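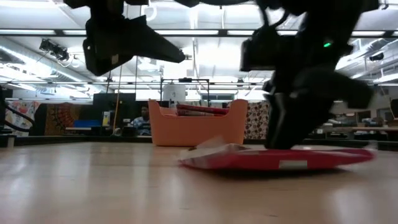
5.2 What the completion rate leaves out

The packet task is the one most often quoted when people tell us that two-armed machines are ready for the shop floor. Flat food packets in clear outer wrap have to be handled between a plastic bin and a table, one at a time, without tearing the wrap. A shop assistant does this without thinking. We chose it for that reason, and we report it here in more detail than the towel and cutlery tasks because the headline number flatters the machine more than either of those.

Over the whole trial the arms made 1,551 attempts. Of these, 1,360 were scored as complete under the Vodska rules, which is 87.7 per cent. The Vodska rules ask only whether the packet ended in the right area. They say nothing of how long it took, what state the wrapper was in, or whether a person had tidied the table beforehand. When we went back over the attempts scored as complete, we marked 80 where the wrap had been creased or pulled badly enough that our shop adviser, Olga Acuña, would have taken the packet off sale. Taking those away leaves 1,280, or 82.5 per cent.

We don't think the lower number is fair either, since it still counts easy and hard packets alike. A packet lying on its own, with clear table all round it, is a much kinder job than one whose edge touches its neighbour. Earlier work by the Urrutia group spaced its packets evenly and reported no trouble with neighbours, and we would be surprised if it had. Figure 4 gives a better idea of the usual mess.

Thin, flat goods are a known nuisance for a two-fingered gripper. There is very little height to close on, and the free ends of the wrap bend away when touched. The common answer is to press on the packet and slide it until an edge can be reached. This works often enough to look clever on film. It also uses up most of the time in an attempt, and pressing is where we saw most of the creasing. A person slips a fingernail under the edge and the matter is over.

For comparison, staff at the Korico stockroom handled 2,418 packets of the same sort during their ordinary shifts. We did not score them by the Vodska rules, as they had other duties and were interrupted often, and we would warn against setting the two totals side by side. What can be said is that none of the staff needed the table reset before starting.

Figure 4. The packet task with both arms over the table. Some packets are piled in the orange bin and five lie on the wood. Four are face up and one is face down, with a printed information panel showing. Two of the face-up packets touch or slightly overlap.

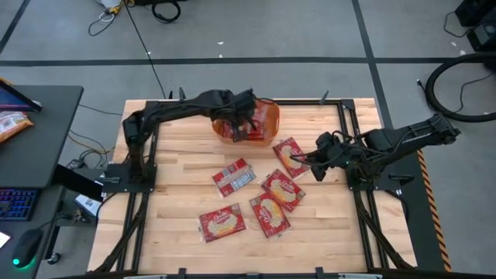
Standancombe, August

The notes kept at the second site, quoted below with small cuts, were written by Acuña, who had no part in building or running the system.

"Face-down packets ought to be the same job as face-up ones. Same size, same wrap. I asked for more of them all the same, as on a real shelf you get them any way they fall. The ends of the wrap matter more than the printing. Would I leave it alone for an afternoon with my stock? No. I would want someone within reach."

Her last remark agrees with our own view. A person within reach is a wage, and the savings claimed for such machines assume that wage has gone. We accept that the arms can move packets – many of them, on most attempts – and that this was harder to do a few years ago. Whether it amounts to doing the chore depends on who sets the table, who pulls out the spoiled goods and who pays for the waiting. The present scoring rules leave all three out, and until they are changed we would treat any completion rate for this task, ours included, as an upper limit.

Section 5.3 repeats the scoring for towels, where the gap between the two counts is wider.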